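Home Talks Slides Archive Contact

Speaker notes: Paper bags at the Besus lunch counter

Start with the order. We switched the Ventura store to paper in March. The first order was 299 bags, flat bottom, no handles. Say that no handles was my choice and that I would choose differently now.

Next, folding. Staff were rolling the top down three times, and customers tore the bag getting it open. One fold is enough for a sandwich. Soup needs a tray inside, fold or no fold.

Pause for questions on cost. If someone asks about the Girkier bags, they run 40 to a sleeve and the sleeves don't stack well. Leave it there.

Then reuse. Ask the room who keeps a drawer of bags at home. Most hands go up. Ask who has used one from the drawer this month.

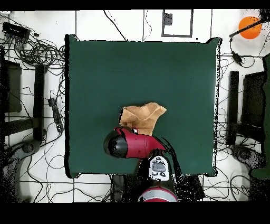
3 min read

A crumpled paper bag on a green cloth, with the top folded and creased into uneven flaps. Leave this slide up while talking about creases. Paper keeps a fold line, and the next person will fold along it whether it suits them or not. Flatten bags by hand before they go in the drawer, bottom panel first.

Last item is the compost bin. Greasy bags go there, clean ones go with the cardboard. Stop at 45 minutes and hand out the sample bags at the door.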